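The Last Bus to Histau

1. The shelter

Brayan Nina had missed the bus to Histau so many times in his life that he had come to think of the shelter at Niven Cross as a sort of second sitting room. He knew which slat of the bench pinched and where the rain came in, and he knew that if you leaned out far enough past the timetable you could see the lights of the bus coming down off the hill a good four minutes before it reached you.

That evening in March there was an old woman in his place. She had a shopping bag on her knees and a bundle of dried flowers sticking out of the top of it, and she moved up for him without being asked.

"They're for my sister," she said. "She can't abide fresh ones. Says they only go and die on you."
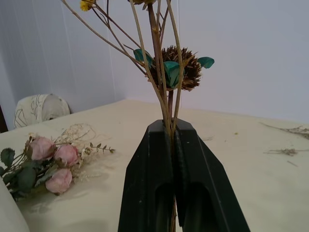 2. The sister

It was a long wait, as it always was, and by the end of it Brayan had heard a great deal about the sister, whose name was Tokora and who had once walked out of a perfectly good wedding (her own) to see a travelling circus. She had come home two years later with a limp and a recipe for plum dumplings, and had never said a word about either, though she made the dumplings every Christmas and cried a little over the pan.

"And did you never ask her?" said Brayan.

"I was the bridesmaid," said the old woman. "I was too cross to ask, and then it had been so long that it seemed rude."

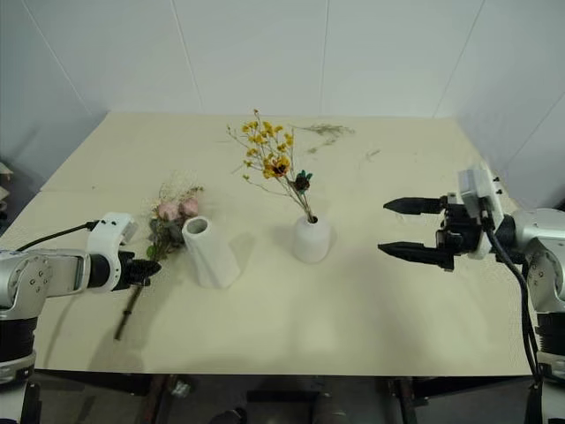 The lights came over the hill then, and they both stood up and fussed with their coats. He carried her bag up the step for her, and she paid for his ticket before he could find his purse, and they sat together at the front like a couple of children on an outing.

"You might ask her tonight," he said, as the driver let off the brake.

The old woman looked out at the wet hedges for quite some time.

"I might," she said. "I'll have some dumplings first."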